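Grutstead Household Surfaces Collection
Data card, kitchen counter portion

Maintained by: Zübeyde Ertürk, Naninik Documentation Office
Last revised: 14 September 2021

Summary

The Grutstead Household Surfaces Collection is a set of photographs and written records of domestic work surfaces in ordinary use. The kitchen counter portion contains 2593 photographs taken in 141 kitchens. It was assembled to support the study of how people store, group and put away everyday kitchen items, and it is distributed to researchers, teachers and designers of household storage.

This card covers the kitchen counter portion only. The desk and workbench portions have cards of their own and use a different list of item names.

Contents

Each record consists of one or more photographs, a list of the items on the counter, and a short note on the state of the surface. Three states are used: "clear," "in use," and "crowded." A counter is entered as crowded when food, tableware and storage containers share the surface and little open space remains between them.

Records from the same kitchen carry the same kitchen number. Photographs within a record are not guaranteed to be in time order, and users should not infer from file order that an item was put down or taken away. The marble-patterned counter in this card is a typical crowded record, with fresh fruit, a cutting board, a water bottle and a round steel plate all within a short reach of one another.

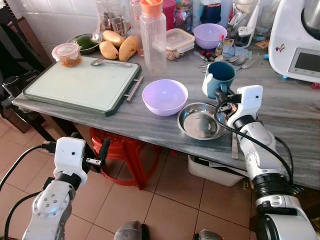 Item names

Items are named by common type and material. Brand names are entered only where a label can be read. The following rules apply throughout the portion.

Cutting boards are entered with the color of the surface and of the rim, where the two differ. A handle is recorded as part of the board.

Fruit and vegetables are entered by name when the reviewer is certain. Mangoes, for example, are entered as "mango, yellow." Where the reviewer is not certain, the entry reads "green vegetable or fruit, unconfirmed." Reviewers are asked not to settle such cases by guessing from the rest of the counter.

Prepared food in a closed container is entered under the container, with the contents in a second field. Pickles and chutneys share a single content code, as the two are seldom distinguishable through the side of a jar.

Bowls that match are entered separately and linked by a set number. The two lavender bowls in the record shown in this card are linked in this way.

Cutlery lying together is entered as a group. Individual pieces are named within the group only when the working end can be seen.

Zones

Every counter is divided into a front zone, a middle zone and a back zone. The back zone is the strip nearest the wall, where jars, canisters and drinking glasses tend to collect. Items that stand in two zones are assigned to the one nearer the front. Bottle caps and other small loose pieces are assigned a zone but are left out of the totals used to set the state of the surface.

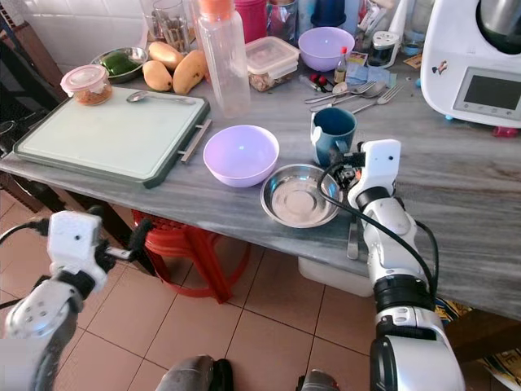 Zone boundaries were drawn by a single reviewer at Naninik and checked by a second at the Takács Reading Room. The two reviewers disagreed on 50 records. These were resolved in conference in July, and the original entries remain available in the file of revisions.

Known limitations

Back zone items are underreported. Containers in the rear row are often hidden by taller ones, and a canister or jar that could not be identified is entered as "container, unspecified."

Contents of opaque vessels are not recorded. An empty entry in the contents field means that the contents were not determined and should not be read as meaning that the vessel was empty. Vessels seen to be empty are marked "empty" in full.

Kitchens with stone or stone-patterned counters are overrepresented. The surface field describes appearance only, and no attempt was made to establish the material.

Access and citation

Copies may be requested from the Jenell Archive desk. Requests for more than 2000 photographs are filled in two parts. Published work should cite the collection by its full name and give the revision date printed at the head of this card.

Corrections to item names should be sent to the maintainer with the kitchen number, the record number and the proposed wording. Accepted corrections are entered at the next revision.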